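Folding and Drying Long-Sleeved Sports Tops
Household notes from the Flosura pages, by Mireille Lacroix

There are 46 tops in the hall cupboard at our place and every one of them has sleeves. I know the number because I was made to count them in March, when the shelf came down. The shelf had been put up by me, so we shall say no more about the shelf.

Sports tops are a nuisance to look after. They are slippery, they hold on to smells like a grudge, and they slide out of any pile you put them in. What follows is what has worked in a house with too many of them.

Before the wash

Turn them inside out. The dirt you care about is on the inside anyway, and the printing on the front lasts longer if it isn't rubbing against a zip all the way round the drum. Do up any zips. Pull the sleeves right through, or you'll get a damp knot at each cuff that smells of pond by the evening.

Leave out the fabric softener. It coats the cloth and the top stops shifting sweat, and then you wash it more often and use more softener, and so on until you die. Half a cup of white vinegar in the softener drawer does for the smell. The kitchen will whiff of chips for a bit.

Red with white

Whoever decided that team kit should be red and white has never done a wash. The first two or three times, put the top in on its own at 30 degrees and take it out the moment the machine stops. Most pink disasters happen in the hour when a wet heap sits in the drum with the door shut. If the white parts do go pink, keep the top away from the tumble dryer and wash it again straight away, while it's still wet. Once it has been dried hot, you own a pink top.

Orvokki Ahonen, who wrote to us after the last page on this, swears by a colour-catcher sheet cut in half. I tried it and the half sheet came out a nasty shade of salmon, so it was clearly up to something.

Drying

Shake each one hard, once, by the shoulders. Hang it from the hem with the pegs at the side seams, where the marks won't show. Pegging at the shoulders gives you two little horns that no amount of wearing will flatten. Keep it out of strong sun if it's a dark or bright colour.

Don't iron. If you must, use the coolest setting, inside out, with a tea towel between. Ask me how I know about the tea towel. There's a shiny patch on one of the 46 in the exact outline of an iron, and it gets worn for painting the fence.

Folding

Small tops can be folded on your lap in front of the telly. Big ones need a flat surface or plenty of air. I prefer air, as our table generally has somebody's homework on it.

Take hold of the top edge near both ends and pull it tight before you do anything else. The rest of the cloth will sag and swing about, and you should let it. Wait for it to settle, then lay it down front first in one go, smoothing from the middle outwards. After that:

Fold one side in by a third and lay the sleeve straight down over it.
Do the same with the other side.
Bring the hem up to halfway, then fold again to meet the collar.
Stand it on its edge in the drawer like a book.

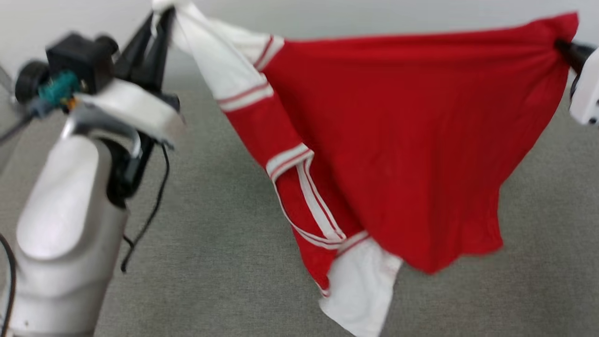 What should you do if the sleeves are too long for the fold?
Bend each one back at the elbow before you fold the side in, so the cuff ends up near the shoulder and nothing pokes out at the bottom.

Standing them on edge is the part people argue about. My brother-in-law Sebastião Tavares stacks his flat, and then takes the bottom one every time. If the drawer is too deep, put a shoebox in it. If the tops flop over, the drawer isn't full enough, a problem I look forward to having.

Rolling is fine for a sports bag and poor for a drawer. Slippery cloth unrolls itself overnight.

Thinning them out

Six tops a head will see anyone through a normal week of running about. I have put this to the household and it was not well received. Anything with perished elastic at the cuffs can go for dusters; they're poor on spills but very good on skirting boards. Cut the sleeves off first and keep them for wrapping round the garden tap in winter.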